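Storage and Supplies, Nondammont House
Progress report to the Bisht Fund, 11 Dec 2020
Prepared by Damilola Mohammed

You gave us 1,000 dollars in March to sort out where we keep things. We have spent 666 of it, a figure that has drawn comment from everyone who has seen the ledger.

Most of the money went on shelving and lidded boxes. The old hall closet has been emptied, a job that took two evenings and produced 35 tablecloths, none of which fit a table we own. Sunita Chaturvedi has washed them anyway and is looking for someone with longer tables.
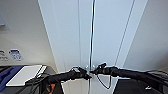 2 min read

The tall white double-door unit now has an agreed use, after a summer of disagreement. Dry goods go behind the left door and cleaning supplies behind the right. The small silvery pulls at the middle stay as they are. Sunita wanted bigger ones, I priced bigger ones, and we both went quiet.

Still to do: labels, a written list of what lives where, and the back room, which I had promised you by now. The Redar shelving for it arrived with one upright too few. The supplier has apologized twice and sent a second bag of screws.

We would like to carry the remaining 334 dollars into next year for the back room and a decent step stool. Receipts are attached, apart from the one for the boxes, which is probably in a box.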